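Bench notes: do the soft fingers earn their price?

Droltesex sent us their padded fingers in March along with a brochure promising a "universal grasp surface." I have read that phrase before, on other brochures, and I have a drawer full of the results. Zerrin Eren asked me to give them a fair run anyway, against the plain Kestau fingers we have been using on the small arm since last year. So I did.

The setup was deliberately boring. Same arm, same Billidska controller, same wrist camera, same speed limits, and only the fingers swapped. We ran 827 picks with each pair, using whatever small parts and packaging Marlene Nogueira could collect from the other benches. A pick counted if the part came up, stayed up for the length of a short move and went down where it was told to.

Kestau dropped 29. Droltesex dropped 20. That is a real improvement, and I can already hear someone rounding it up to "a third fewer failures" for a slide. Please don't. Most of the gap comes from one kind of part, a slick molded cap that the Kestau fingers have never liked. Take the caps out and I would not bet lunch on either pair.
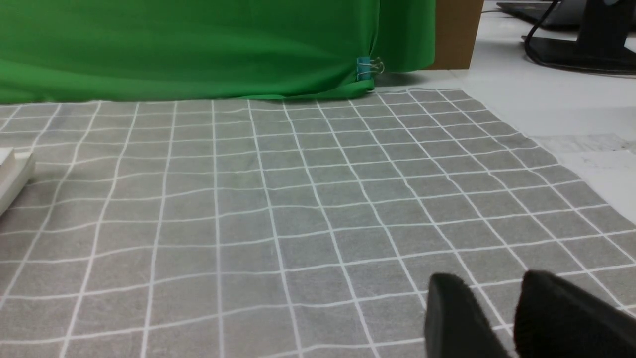 What bothers me more is the camera view. Wide fingers take up more of the picture, and from the wrist that matters most in the last bit of the approach, when you would like to see the part you are about to close on. Marlene wants to move the camera mount outward and try again. I think she is right, but then we are comparing a mount and a pair of fingers at the same time, and the numbers above stop meaning much.

The cloth is another variable I'd like to pin down. A gridded mat is handy for judging position by eye, right up until it wrinkles, and then a straight line is only straight in theory. Değirmenci has offered us a rigid board with the same spacing. I said yes before they could mention a price.

As for wear, the supplier quotes 2,610 cycles before the pads need replacing. We are nowhere near that, so I have no opinion – and neither should anyone else who has only done a week of picks.

For now the Kestau pair goes back on for daily work, and the padded ones come out when there are caps to move. If you have an awkward part you want tried on both, leave it with Marlene and put a label on it.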